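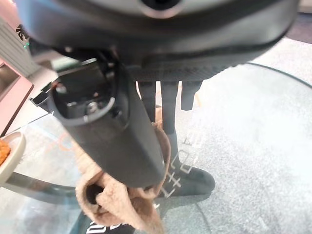
Fig. 1. Gripper with towel at the glass table.

3. Do the house rules do anything?

Our group was given the Sarneo safe-working sheet, which has 9 rules for running a humanoid in a mock living room. Tetteh Abugri and I were asked to say which ones are worth keeping. I went in doubtful and have mostly stayed that way.

Rule 1 says to mark the floor. Fine, but the sheet never says how far the marking should be from the furniture, or who may step over it and when. A line with no distance behind it is decoration. 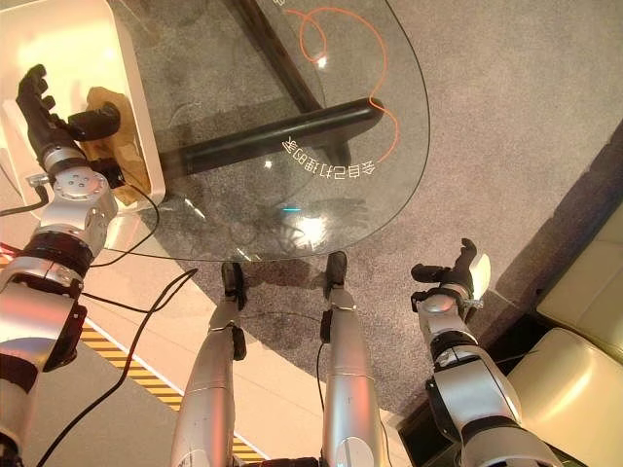 Rule 4 is "keep cables tidy". Graham Dobson read this as taped down and Despina Grgić read it as not knotted. Both passed their own check. I would strike it out and write a rule that two people can't read differently.

Rule 6 asks for a log entry after every run. By the end of April we had 1,542 entries, and most of them say "ok". I don't believe a log like that has made anyone safer. 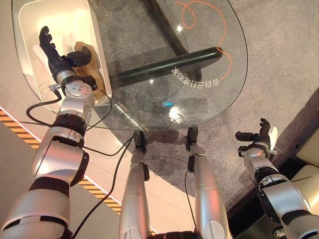
Rule 7, on glass surfaces, tells the operator to "take extra care". Care of what kind? A speed limit for the arm near glass would be something we could test. Borghild Westerberg, our supervisor, thinks I am too hard on the sheet and that vague rules at least start a conversation. Perhaps. We had that conversation twice and the wording stayed the same.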